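Plosley board shakeup, what now?
Started by dohertye, April 26, 2025

dohertye
So Plosley has a new chairman, and by pure coincidence he is also the guy who bought 23 percent of the company in October. I've held since the shares were at 52. They are now at 36. Should I be encouraged that someone finally wants the job?

halima_m
Congratulations on your new landlord. He did the same thing at Nyanda: bought in, took the chair, sold the warehouses, rented them back. The stock had a lovely summer and then it had a winter.

dohertye
Nyanda was dying before he got there.

halima_m
Sure, and he held its hand and went through its pockets.

gwawrh
I'm with Eamon on this one. The old board sat through 2 profit warnings and gave themselves a raise after each. At least the new man has his own money in it. When it goes down, he goes down too, just from a nicer floor.

ilona.illes
His own money, or the fund's? Read the filing. Most of the purchase was borrowed against the fund's stake in Wanano. If Wanano slips he has to sell something, and guess which company is sitting there with no debt and a paid-off head office.

gwawrh
OK, I had not read the filing.

halima_m
Welcome to the forum.

dohertye
Fine, but what would you all do? "Sell" is not an answer, I've been hearing it from my wife for free.

awuor_mosoti
I'd wait for the half-year numbers and ignore the chairman's letter, which will contain the word "journey." What matters is whether he keeps the spending plan the old crew signed, because Plosley has put off replacing equipment for years while Raltano kept buying. Factory automation isn't cheap: one big KUKA arm reaching into a bin looks simple enough until you remember somebody has to approve the purchase order, and new chairmen love finding purchase orders to cancel. If the plan survives to October I'll buy a few shares. If it doesn't, Halima can have the last word, as usual.

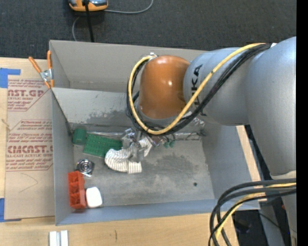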